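Monday was the open afternoon at Horamano, and I went mainly for the planning software, Alto. Seul-gi Kong showed us the planner on a laptop - it proposes grasps, scores them and drops any that would bring the wrist too close to a wall. Clear glass is the hard case, as depth readings go straight through it. Their test set has 96 grasps, 19 of them on glass.

Wrist views with a glass jar on its side:
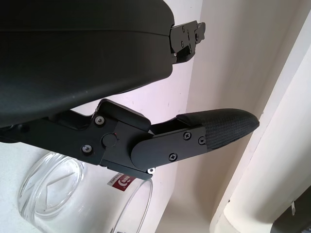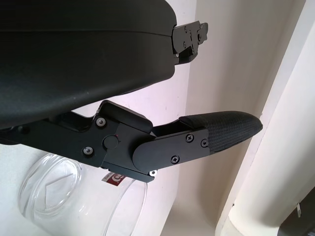 Manikandan Palaniappan looks after Tak, the logging tool. It stores each planned path beside the joint readings, and replaying a run took nearly two minutes. I asked for the file format and he is sending it on.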